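We use cookies to remember your settings and count visits. Accept all | Manage preferences

Workshop notebook, Grutbridge bench
September 2018

Pearl restringing, continued. I promised Duygu I would write this up properly before I forgot what I'd done, so forgive the rambling (she says she reads these over her tea, so perhaps rambling is welcome!).

The long strand from the Clondton lady is 932 mm clasp to clasp and came in on old silk that had gone grey and stretchy between the knots. I cut it down over the grooved board and kept every pearl in order, graduated from the middle out, then gave them a wipe with a barely damp cloth and left them alone overnight. Please don't anybody put them in the ultrasonic, however tempting it looks. We had that conversation last winter and I'd rather not have it again.
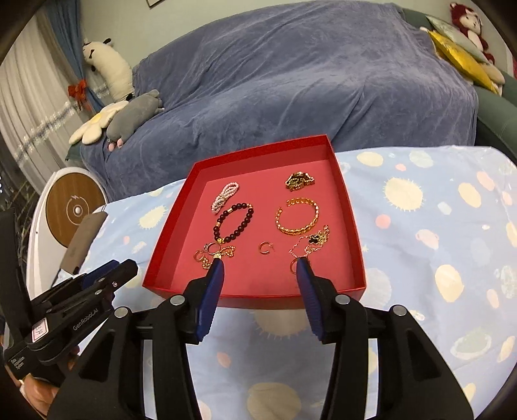
Silk next. I tried the size 3 first and it was too thin for these holes, the knots slipped straight through on the larger pearls, so I went up a size and doubled it, and that sat beautifully. Stretched the silk the night before with a small weight on the end, as Ok-hee taught me, and it does make a difference. Her other tip is to slide the knot down on the awl and only pull the awl out at the very last moment, and I must have done 54 of them before my hands stopped arguing.

Gimp at both ends, cut a touch shorter than I used to. Bjartur thinks the fine gimp from Csizmadia frays less than our usual, and I'm inclined to agree, though I've only had the one packet. Could we order another?

One grumble: I rushed the last few knots by the clasp, and there's a gap there you could post a letter through. Unpicked it, went for a walk, came back and did it again. Much better.

Still to do: let it hang until tomorrow, check the length again, trim the tails. Berkay has the clasp tongue to look at, it's a bit soft.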